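Gripper gallery: the house rules in practice

Hi from Havunville! I've been gathering up our good-practice pics for the hand-held grippers, and I'm putting them here with the rule each one goes with. We work in people's own homes, so manners count as much as the gear does (more, if you ask me!).

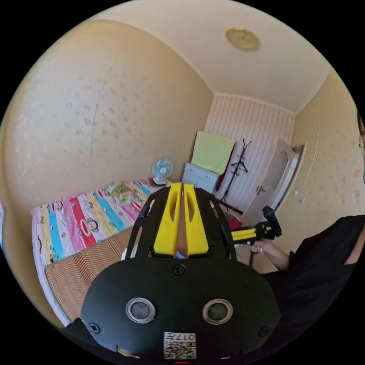

Two grippers, one bedroom. Rule 4: fingers closed while you're talking.

Keep your sticker facing out and readable, and stay off the bedding unless you've been told it's okay. More colour-coded rules from the Irneo crew coming in December!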